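Unit 4: Work Surface Height and Reach

Course notes, Anca Vlad

4.1 Terms

Working height is the height of the hands during the task. Surface height is the height of the top itself. The two are often confused in student reports. Kneading dough on a board and writing on the same counter have the same surface height and different working heights.

Elbow height is measured from the floor to the underside of the elbow, upper arm hanging, forearm level. Measure with shoes on if the work is done in shoes.

4.2 Setting the height

For light handwork, set the working height slightly below elbow height. For heavy work in which the body pushes down, go lower. For fine work, go higher and support the forearms, or the shoulders will lift to make up the difference.

A fixed surface used by several people should be set for the tallest user, with platforms for the others. A low bench cannot be corrected by the tall user except by bending – and a bent back carries the load for the whole shift.

4.3 Reach zones

The normal zone is the area swept by the forearm with the upper arm close to the body. The maximum zone is swept by the whole arm from the shoulder, with no lean. Items in constant use belong in the normal zone. Items used a few times an hour may sit in the maximum zone. Anything beyond it should be stored elsewhere.

In the Ornau exercise the top is 80 cm deep and the user's maximum forward reach is 60 cm from the near edge. The back 20 cm is therefore outside the maximum zone and should not be counted as working area. Many students count it anyway.

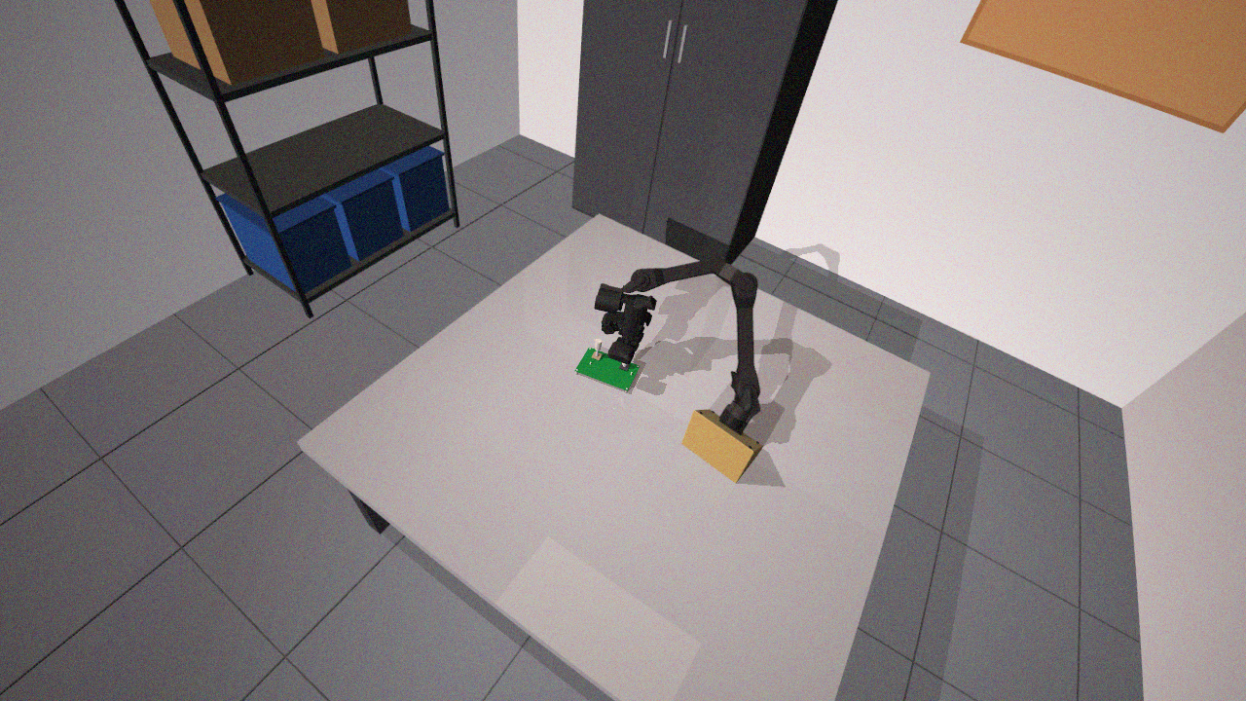
Access from a second side changes the result. If the user can walk to the far edge, the back strip becomes usable, but each trip has to be entered in the task time. Corners remain poor locations in either case, and the zones should be drawn as arcs on the plan.

4.4 Assignment

Draw both zones for the Sirley packing bench at a scale of 1:10. Mark every item used in the task list and state which zone it falls in. Move no more than two items, then redraw. The drawing counts for 50 percent of the grade and the written reasons for the rest.

Bring the April measurement sheets to the next session.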